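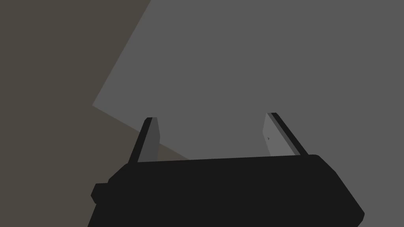 哑光黑衬着较浅的背景，几乎只剩下轮廓。

灰墙住久了是什么样子

Lollitz涂料厂的色卡上有79种灰。色卡用铁环穿着，摊开来比一张餐桌还长，最浅的一张叫“盐”，最深的一张叫“煤仓”，中间大多只有编号。厂里调色室的负责人Ayane Tsuchiya不太喜欢给颜色起名字，她觉得名字会让客户先入为主。有人看见“晨雾”就下单，刷上墙以后打电话来问，为什么屋子里像下过雨。

“他买的是那两个字，”她说，“我给他的是一桶灰漆。”

Lollitz厂在Gimunska城北，靠着旧铁路，早年主要做船舱和管道用的防锈漆，防锈漆多数是灰的，所以厂里对灰色向来不缺经验。室内墙漆是后来添的生产线，起初只有白、米白和一种浅绿，浅绿卖给医院和学校。灰色进入普通人家的客厅，在Gimunska是相当晚的事。老一辈的住户说起灰墙，想到的还是地下室和车库。

现在情况反过来了。在城东的Toltivthorpe小区，1,156户里很难找到一户没有灰墙的。开发商交房时统一刷了一种中灰，编号G-30，住户搬进来后有人盖掉，有人留着，也有人盖掉以后又刷了回来。我为了写这篇文章在那里走访了几天，看了不同楼层、不同朝向的房子，用的都是同一种漆，但没有哪两间的墙看起来是一样的。

西边那栋楼的三层，一位退休的会计把餐桌搬到了窗下，说墙的颜色上午还行，下午就发紫。她以为是漆的质量问题，给物业写过两次信。同一栋楼的八层，一对年轻夫妇完全没有注意到紫色，他们家的地板偏黄，窗帘也偏黄，墙在那样的环境里显得有点蓝，他们正好喜欢。一楼的住户则抱怨绿，他家窗外是一片草坪，夏天草长起来，光从草地上反进屋里，整面墙都带着草色，割过草以后会好一些。

Tsuchiya听了这些并不意外。她在桌上放了两块样板，都是G-30，一块下面垫着橙色的纸，一块下面垫着蓝色的纸。两块样板看上去差得很远，她把纸抽走，它们又变成了同一种颜色。她说这是调色室给新来的人上的第一课，很多人看完还要伸手把样板拿起来，翻到背面核对编号。

中性灰在配方里很简单，难处在于真正中性的灰几乎没有人要。刷在墙上，它显得脏。市面上卖得好的灰都带一点别的颜色，或者加一点赭石，或者加一点群青，量很小，小到在色卡上看不出来，要等刷满四面墙，光线在墙与墙之间来回反射几次，那点颜色才会显出来。所以色卡上那一小块和墙上那一大片，从来不是一回事。调色室的人一般劝客户选比自己看中的那张再浅一号，客户一般不听。

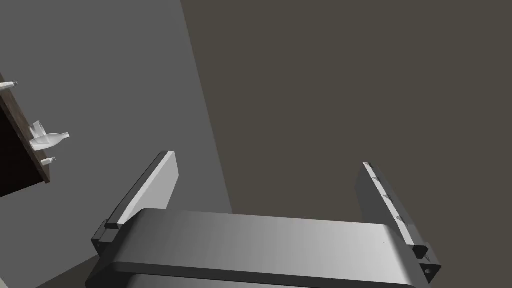 挑灰色最容易出错的地方，是把它当成一个固定的颜色。油漆工Monique Joly干这一行30年，她说同一面墙从来不会只有一种灰，靠窗的一头和靠门的一头能差出两三个色号，转角处更明显。这个道理用不着墙也能看明白，拿一件表面光滑的灰色东西放在光下就行。上图里那截圆头的灰色壳体，中间偏右受光，最亮，往左端一路暗下去；左边竖起的那片，内侧近乎白色，边缘却是炭灰。Joly教学徒看颜色，用的就是这一类办法，她的工具箱里有一只灰色的旧皂盒，到了客户家先放在窗台上，转几个方向，再放到房间最里面的角落。皂盒在角落里是什么样子，墙到了傍晚大致就是什么样子。她从不在店里替客户做决定，也不相信手机拍回来的照片。

Joly住在Cordier街，那条街上的房子是老式的联排，窗子窄，进深大，屋里常年需要开灯。她自己家的客厅刷成了很浅的暖灰，刷过三遍才定下来。第一遍用的是客户剩下的漆，她没有试样就刷了，晚上开灯一看，墙是粉的。第二遍矫枉过正，发青。第三遍她老老实实买了小罐，在四面墙上各刷了一块，等了一个星期，阴天晴天都看过，才动大刷子。她对此没有什么不好意思，说给自己家干活的人都这样。

她建议的试样办法写下来只有几句话。样块要大，至少一张报纸那么大，小了会被旁边的旧颜色带偏。每面墙都要刷，尤其是窗子所在的那面墙，它背光，永远比别的墙暗。刷两遍，干透了再看，湿漆的颜色不作数。早上看一次，下午看一次，晚上把平时开的灯打开再看一次。家里的灯泡如果打算换，先换灯泡。

最后一条常常被忽略。Toltivthorpe那位会计家里后来找到的问题就出在灯上，她下午有开灯看书的习惯，落地灯里装的灯泡偏冷，天花板上那盏偏暖，两种光在墙上叠在一起，紫色就是从那里来的。她女儿把两处灯泡换成了同一种，紫色没有完全消失，但她不再写信了。

墙以外的东西也会改变墙。木头是影响最大的一样。橙褐色的木家具摆在灰墙前面，木头显得更红，墙显得更冷，喜欢的人说精神，不喜欢的人说生硬。Joly的经验是，家里老木头多，灰里就要带一点黄或者一点绿，让两边靠近些。家里如果是白家具、黑铁架子，灰可以放心往冷里走。地毯的作用比多数人想的要大，它面积大，又在下面，光打上去会反到墙的下半截。有一户人家铺了酒红色的地毯，墙裙以上是灰，墙裙以下怎么看都像另一种漆，男主人坚持说油漆工偷换了桶。

挂画则是另一个问题。灰墙的好处之一是不抢画，美术馆里用灰墙的不少，道理差不多。但是家里的画和美术馆的画不同，多半尺寸不大，框子也细，挂在中灰以上的深墙上，如果画面本身又暗，远看就只剩一个方块。解决的办法很普通，或者留一圈白卡纸，或者把墙调浅。也有人给画单独打灯，灯一打，画亮了，墙上多出一圈光晕，那一圈的灰和别处又不同了。

Tsuchiya办公室的墙是白的。调色室按规定只能用白墙和标准光源，否则看样会不准。她说每天下班回家，进门要过一会儿眼睛才会适应。她家里的墙也是灰的，但不是自己厂里的漆，搬进去的时候前一位住户已经刷好了，她量过一次，和色卡上的任何一张都对不上，最接近的也差了一点红。她没有去配，也没有重刷。

2026年3月6日，星期五，Lollitz厂开会定下一版色卡。销售部门希望砍掉一半的灰，理由是门店的架子放不下，客户站在那里半天也挑不出来。调色室不同意。讨论到下午，去掉了9种，都是两张之间只差一丝、连厂里的人也要对着编号才分得清的。“煤仓”留了下来，它一年卖不了多少，买它的几乎全是摄影棚和一家做棺木衬里的作坊。“盐”也留了下来，但要改名，销售部门已经报上来一串候选的名字，其中有“晨雾”。

Tsuchiya投了反对票。

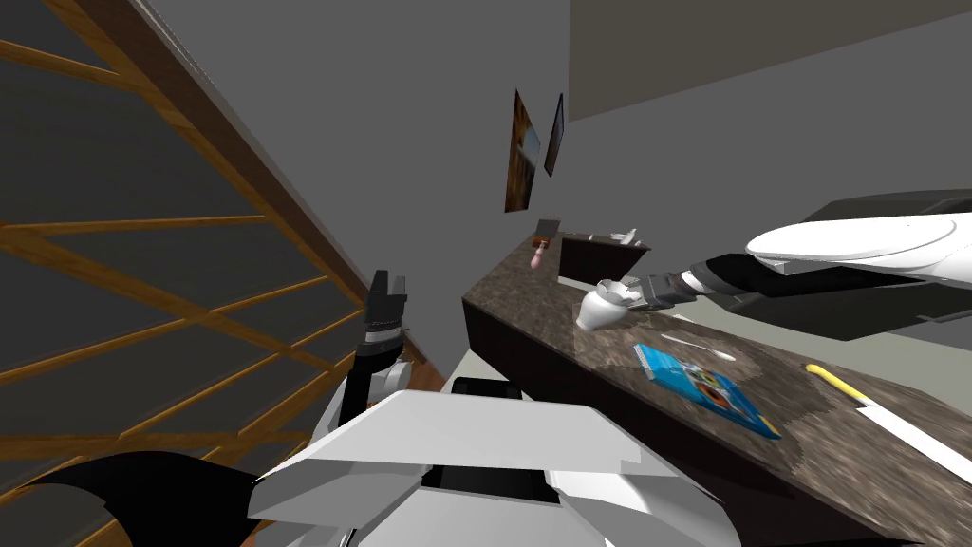
房间朝北，还能刷灰墙吗？

可以，选浅一些、带一点黄或红的暖灰。北面来的光本身偏蓝，冷灰刷上去会显得更冷，中灰以上的颜色到了冬天的下午会很沉。如果确实喜欢深灰，可以只刷窗子对面的那一面，其余三面用同一色系的浅色，天花板保持白色。试样的时候挑一个阴天，阴天里能接受，平时就不会有问题。

补漆是灰墙住久了以后躲不开的事。白墙蹭脏了，随便找一桶白漆点上去，站远两步也就看不出来。灰墙不行，哪怕用的是同一个编号，旧漆在墙上待了几年，被太阳晒过，被手摸过，新漆点上去就是一块补丁。Joly的做法是从来不点，要补就补一整面，从墙角刷到墙角，让接缝落在转折的地方，那里本来就有明暗的变化。所以她每做完一户，都会留下一小罐剩漆，在盖子上写清编号、批次和房间，交代主人放在不会上冻的地方。

多数人会把这罐漆弄丢。Toltivthorpe小区的物业因此在地下室辟了一个架子，存着几桶G-30，住户登记以后可以来舀。架子旁边的墙也是G-30刷的，上面一块一块，全是大家试刷子时抹上去的，新的旧的都有，深浅不一。物业本来打算找人把它刷平，后来发现住户们来舀漆的时候都要对着这面墙看一会儿，估一估自己家那块会变成什么样，就一直没有刷。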